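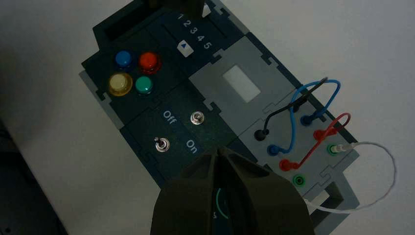
Unit 4 deals with collecting demonstrations for imitation learning. By a demonstration we mean one complete run of a task by a human operator driving the robot, stored with all camera streams, joint positions and gripper commands. The policy you train in Unit 5 will see nothing except these runs, so most of what goes wrong later was already wrong in the recordings. We use the Urkum task board throughout. Its colored push buttons sit close together, and the gripper is wide compared with the gap between them. An operator who comes in at a careless angle can press two at once. The patch cables on the jack panel stand well above the board and are easy to catch on the way in.

Before you record

Read the task sheet for the day and agree on the wording of the instruction with your partner. "Press the red button" and "push the red one" count as two instructions in our log, and they should not be mixed inside one batch. Decide where an episode starts and where it ends. For this unit it starts with both arms at the home pose and ends when they are back there.

Move the board a little between episodes. Change its angle as well. If it stays in one place for a whole batch, the policy can learn a fixed path through the air and ignore the cameras, and you will not notice until the board is bumped in testing. Write the starting layout in the log: which cables are plugged in, which jacks are free, the position of each switch. The Stergate logger has a field for this and most groups leave it blank.

Wrist cameras and what they miss

The wrist camera gives the best view of a small target at the moment of contact. It also has the gripper in front of it all the time. When the fingers are low over the board they hide whatever is directly under them, and printed labels are the first thing to go. Check the wrist stream during the approach as well as at the start. If the operator needs to see a label to do the task, the policy probably needs it too.

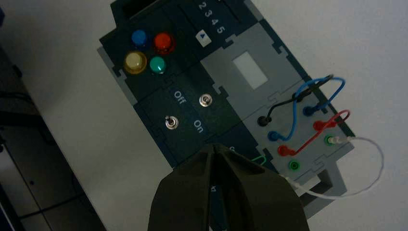 A student in the first group asked whether it would be simpler to throw out every episode where the fingers cover the target, and keep the clean ones. We advise against this. Contact almost always involves some covering, and a set with those moments removed has no examples of the part we care about. Keep the episode, and make sure that at least one other camera still has the target in view.

Small parts need a slower approach. For the toggle switches, stop short of the lever, line up, then move. The pause should be brief and about the same length in every run. Long pauses are a problem for training: the policy sees many frames in which nothing moves and learns to stand still. Operators at the Medrano bench tended to stop and think in mid-air, and their batches had to be trimmed by hand. If you need to think, do it at the home pose before you press record.

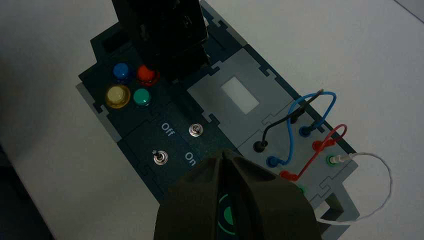
Figure 3. Wrist view with the gripper over the board. "Off" and "On" labels both legible.

Cables

Loose cable is the main source of variation we did not plan for. A lead lying across the table rarely comes to rest in the same shape twice. Do not tidy it into the same curve before each run. Let it fall where it falls, but start again if it lies across the target, unless the task sheet is about moving it.

When the task is to insert a plug, record failed insertions as well if the operator recovers within the same episode. Mark these "recovered" in the log. Mark an episode "failed" if the plug was dropped and not picked up again. Do not delete failed episodes yourself.

The head camera

The head camera shows both arms and the layout of the board. It is the view to use for reviewing a batch, and the one to check for a board that has drifted out of reach. Both arms are recorded even in one-handed tasks. Park the idle arm at home and leave it there; an arm that wanders adds motion the policy will try to copy.

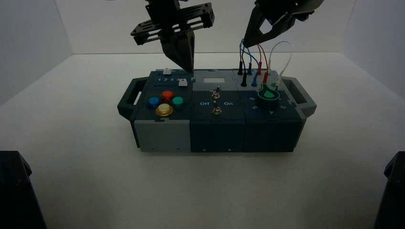 Figure 4. Head view. Board on the tabletop, grippers above.

Numbers from the last round

Episodes recorded: 769
Episodes kept after review: 629
Of those kept, button tasks: 258
Of those kept, marked "recovered": 44

The share of button tasks is too high. They are quick to record, and groups drift toward them late in a session. This time each pair gets a fixed mix, and the mix is printed on the task sheet.

To hand in

Upload your batch to the Ornano folder with the log file and the task sheet. Batches without a log will be returned. Add half a page on the following:

Which starting layouts did you leave out, and why?
In which part of the task did your two operators differ most?
Pick one episode you would remove and one you were unsure about. Give the episode number and the time in the recording.

Reading for next time: the course notes on action chunking, sections 1 to 3. Bring your replay plots.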